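Collecting door-opening demos in simulation is a fine way to spend a week, provided you like doors. These notes cover how we gather them for the Jorkirgate cabinet set, and they assume you already have the simulator running and an arm that loads without exploding. If yours explodes, see Man-sik Kong's setup page first. He has seen every kind of explosion.

## Before you record

Pick one cabinet and stay with it until you have 200 good episodes. Everyone wants to shuffle cabinets on day one. Everyone then spends day two working out why the policy pushes on hinges.

Check these in the config:

- `door_damping` is above zero. A frictionless door flies open at a sneeze, and the policy will learn to sneeze.
- The handle has its own collision mesh. The default wraps it in one solid box, and your fingers will close on thin air with great confidence.
- Random seeds are written to the episode header. Future you is going to ask.

## Recording an episode

1. **Reset and wait.** Let the physics settle for 300 steps before you touch the controller. Cabinets spawn slightly above the floor and land with a small hop.

2. **Start the log, then move.** Doing it the other way round gives you an episode that begins halfway to the handle. Hyun-seo Han recorded a whole afternoon like this in February and has asked me not to mention it.

3. **Approach slowly and line up the fingers.** Keep the gripper open until both fingers are on either side of the bar. If you bump the door, don't nudge your way out of it – reset. Bumps are surprisingly easy to learn from.

4. **Close, then pause.** Hold still for 4 control ticks after the fingers stop moving. The pause gives the segmenter a clean line between "grasp" and "pull." Skip it and you get to label the line by hand, which builds character and nothing else.

5. **Pull along the arc.** The door swings on a hinge, so a straight pull will drag the fingers off the handle. Follow the curve and let the wrist turn with it. Partway through the swing, you want the fingertips still near the middle of the bar:

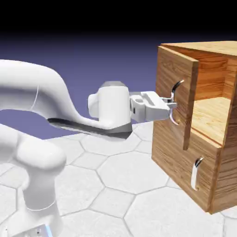 6. **Stop at the target angle and release.** Open the fingers, back away, and end the log once the arm is clear. Slamming the door shut afterward is satisfying but belongs in a different dataset.

## Sorting the good from the rest

Run the replay script on each batch before uploading. It plays back the recorded actions from the saved seed and flags any episode where the door ends up somewhere new. Flagged episodes go in `retry/`, never in `train/`, however nice they looked at the time.

Failures are worth keeping too, in their own folder with a one-word reason: `slip`, `bump`, `late`. Please don't use `weird`. We have plenty of `weird` and can do nothing with it.

Our current set holds 946 episodes after filtering. When you add yours, put your initials in the batch name and update the seed list in the same commit.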